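Chapter 2
Setting Up a Food Assembly Cell

Put the tray at the front of the table, with the bins to its left, right and rear.

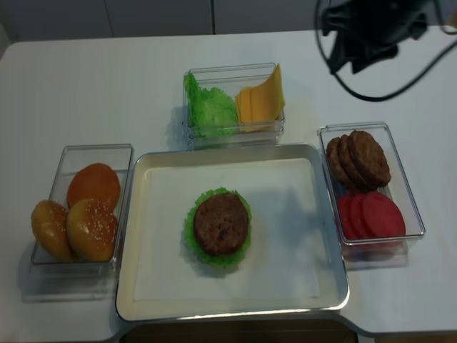

Teach the home position first and save it. Buns, lettuce and patties each need a separate pick point. 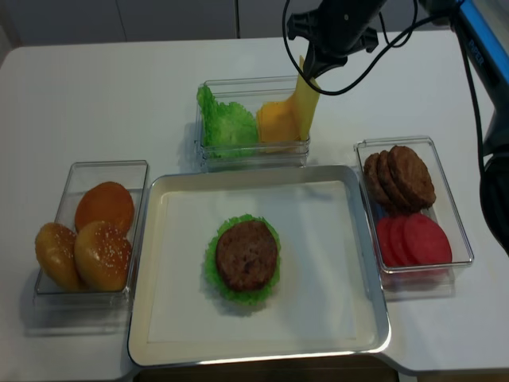

Vol. 2, p. 22

Cheese is picked by the edge. Start at 40 percent grip force and check the fingers for residue after 200 cycles. 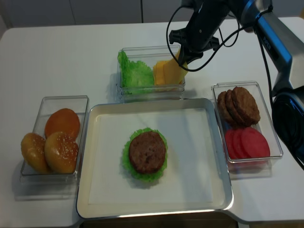
Fouzia Ansari

Before each run, check that the cable loop has slack at full reach. Section 2.1 covers finger cleaning.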